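Shopping list, version six (or is it seven)

So the grant money for the laundry folding project finally has a number next to it, and I have spent most of July moving things up and down a spreadsheet. If you've been reading since the spring you know the plan: teach a home robot to fold clothes the way people do it at home, on a bed, with whatever sheets happen to be on it. We are a tiny outfit in Koltatdale and every purchase hurts a little, so I thought I'd go through what I want, what I can do without, and what I'm still arguing with myself over.

Let's start with grippers, since that's the biggest line. We do everything with hand-held ones for now. You hold the thing, you do the chore, the camera on it records what the fingers are up to, and there's no arm to pay for at all. I love this way of working! It's cheap, it goes in a backpack, and anybody who can fold a sweater can do a session after a short practice run.
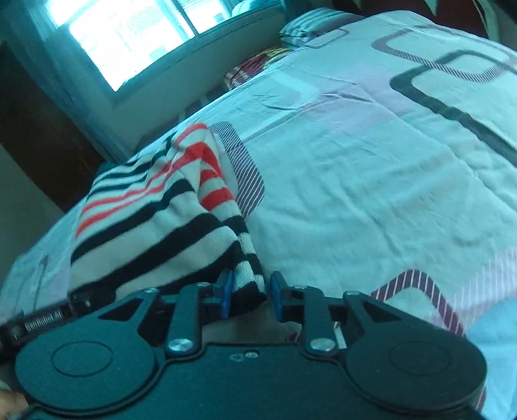

My first draft of the budget had 3 grippers in it. Then I started thinking about what happens when one is in pieces on my desk and another is charging, and the number crept up to 6. I had 9 in there for one wild evening (I blame the coffee) and took it back down again the next morning. Six is where I've landed. That's enough for two pairs in use, plus one set aside for parts and one for me to mess around with at home.

Finger pads are a separate line and I nearly forgot them completely. Please don't do that. They're the part that touches everything, they pick up lint like you wouldn't believe, and knits are worse than anything else. The seller we use, Fokley, does them in packs, and I've put down more packs than feels sensible. A couple of readers wrote in to say they cast their own. I admire you all, but I have tried it and I still have the stuff on my good jeans.

Memory cards next. I went back and forth between a few big ones and a pile of small ones and went for the pile. Lose a small card and you've lost a morning. Lose a big one and you've lost a week, and you have to tell people. I'm also putting in a labeled box to keep them in, which costs next to nothing and has been on my list since forever.

Clothes! This is the fun part. I set aside 164 dollars for thrift store runs, all of it for sweaters, cardigans and other floppy things with sleeves. T-shirts we have plenty of. Knitwear is where the folding gets interesting - the sleeves go where they like, the collar bunches up, and a stripe that was straight a second ago wanders off around a crease. I look for bold patterns, since they make it much easier for me to check the footage later and see which bit of the sweater went where. 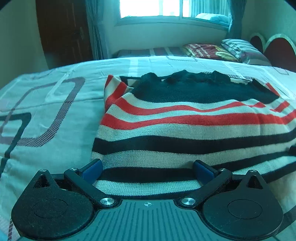 Then there's the arm question. Sooner or later all this recorded folding has to run on a real robot, and the one I keep coming back to is the Molura. I've read the manual twice. It would eat more than half of what we have, though, and it would sit under a dust sheet until we had enough good recordings to train on. There's a rental place called Oyewole that does short leases by the month, and I've asked them for a quote. If it comes back at a decent price I'll rent late in the year and keep the purchase for next year's application.

Things I cut: a fancy light stand (daylight from a window does fine until late afternoon), a second monitor, and a folding table. I go back and forth on the table. Beds are soft and they sag and the covers slide around, but that's how a lot of people fold their laundry, me included, so the table can wait.

Still missing from the sheet: shipping, insurance, and snacks for the people doing the folding. I'm putting snacks under consumables. If any of you have leased from Oyewole before, leave me a comment and tell me what the deposit was like, because I can't find it anywhere on their site and I'd like to know before they call me back.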